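Pumdale Allotment and Garden Society
Minutes of the general meeting, October 20, 2020, Claltorness Hall, small room

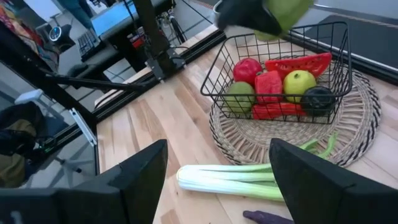
1. Opening and attendance

Dwight Gauthier opened the meeting and was in the chair. Josée Lapointe wrote the minutes. There were 21 members present. Apologies were received from the Hjaltadóttir family, plots 6 and 7, who sent their comments on item 4 by letter.

The doors to the yard stayed open during the whole meeting and the members kept their coats on. The chair thanked everyone for their patience with this.

2. Minutes of the September meeting

The minutes were read and accepted with one correction. Under "Paths" it was written that the gravel was ordered. It should say that a price for the gravel was asked. The secretary apologized for the mistake.

3. Water

The chair informed the members that the supply to the upper plots will be turned off for the winter after the first night of frost. He will put a note on the gate the day before if the forecast allows it. Members are asked to empty their hoses and to leave the taps open.

The tap beside plot 15 is still dripping. It was repaired in the summer with a new washer, but the thread is worn and the whole tap must be changed. Two members said that the pressure on the upper plots is too low in the evening. The chair answered that the pipe is narrow after the bend and that a wider pipe was discussed before and found too expensive. It was asked if watering hours could be divided between the upper and the lower plots next summer. There was interest in this, and also some resistance from members who work late. No decision was made. The question comes back in spring.

Decision: the tap at plot 15 is to be replaced before the water is turned on again. Action: Dwight Gauthier.

4. Shared compost

The letter from plots 6 and 7 was read aloud. It says that the compost bays are too full, that cooked food was found in the middle bay, and that this brings rats. Other members have also seen rats near the hedge, but one member thought they come from the stream and were always there.

There was a long discussion. It was proposed to close the middle bay until spring so that the material can rest. It was also proposed to lock the bays, but this did not find support. Several members said that the rules are not clear for people who joined this year, and that the old sign cannot be read any longer.

Decision: the middle bay is closed from now. A new sign will be made, with a short list of what may be put in and what may not. Cooked food, bread, meat and diseased potato plants are not allowed. Action: Josée Lapointe will write the text and send it to the members before it is printed.

5. Seed order

The society will order again from Plerora. The order came to 345 dollars last year. Members who want to take part should give their list to the secretary, with the names of the varieties written in full. Last year "the usual beans" was written on three lists, and it meant three different beans.

It was asked if seed potatoes can be included. The chair will find out if Plerora delivers them this season. Onion sets will be ordered separately as before.

6. Shed and tools

The lock of the shed is stiff and one key has broken in it. The broken part was removed. Members are asked not to force the key but to lift the door a little while turning.

The long-handled fork is missing. Whoever borrowed it is kindly asked to bring it back, no questions will be asked. The wheelbarrow with the flat tire will be kept, and a member from the lower plots offered to try a solid tire from an old one at home.

7. Vacant plots

Plot 15 will become free at the end of the season. The first person on the waiting list has been contacted and would like to see the plot first. A member asked if the plot could be divided into two halves, as many on the list want something smaller. The chair was in favor. Some members were worried about who will look after the path between the halves. It was agreed to let the person on the list see the plot and then choose the whole or a half.

8. Any other business

The hedge on the road side has to be cut before the winter. The chair will bring the long ladder.

A member asked that bonfires are not lit when the neighbors have laundry outside. This was agreed.

The meeting was closed by the chair. The date of the next meeting will be put on the gate.

Minutes: Josée Lapointe
Approved for sending out: Dwight Gauthier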